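Category: About us | Workshop and service

4 May 2022, by Ryan Hollis

Dutard sets up and maintains small robot cells for packing and kitchen handling. Our workshop is in Jarnwood. Most of our work is on one type of cell: a single arm, a two-finger gripper and a wrist camera.

Setup starts with the mount. We bolt down the base, check it for level and run the arm through 20 slow moves with the gripper open. The fingers come next. Both tips must meet the part at the same height – if one touches early, the part turns before it is held. We shim the late finger and repeat the check.

The wrist camera is calibrated last, on the surface the customer uses. Polished stone throws glare, so exposure is set there and locked.

Service follows a fixed list. Finger pads are wiped, screws are checked for torque, and the cable at the wrist is inspected for wear. Worn fingers are replaced in pairs. The Rostano cell has had 86 service visits, each logged with the parts used.

This site uses cookies to remember your settings. Accept | Manage

Grip checks are done on round items with lids, held from both sides.

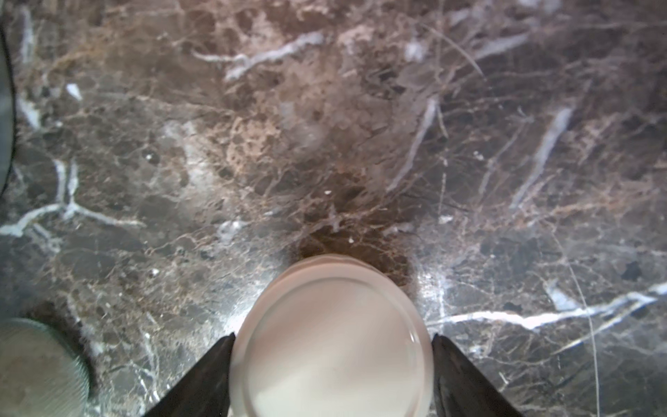
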